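The Pink Box

When Petronella Tshabalala moved out of room 217, she left the table, the curtain and a key which did not open anything. Mayu Kinoshita received the room in September. She had one suitcase and a bag of pencils, and she thought this was enough for a person who was starting again.

The table was the best thing there. In the evening Mayu put her hand on the wood and felt the long lines in it, and she imagined they were roads. One road went to Birska, where her mother was living. Another went to Mathebula Street, number 842, where she was going to work from the next morning.

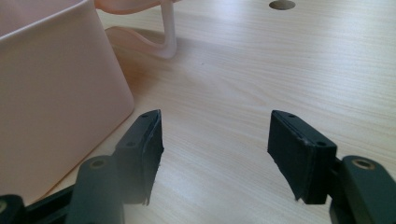
Her mother's letters had no place to live, so Mayu bought a plastic box for them at the small shop near the station. It was pink, the color her mother liked for everything, and she put it on the pale table in the daylight. She did not put the letters inside immediately. First she sat down and looked at the round hole in the wood. As a child she would have dropped a pencil through such a hole, only to hear it fall. She took one from the bag and dropped it. It fell on the floor with a small, dry noise, and she laughed alone in the room.

Then somebody knocked. It was Petronella, still in her coat.

"I forgot my key," she said.

"It does not open anything," said Mayu.

"I know. But it is mine."

Mayu gave it to her. Petronella looked at the table for a long moment, and then at the pencil on the floor.

"You did it also," she said. "I lost 12 that way, the first winter."

They drank tea until it was dark — Mayu had only one cup, so they took turns — and the letters stayed in the suitcase one more night.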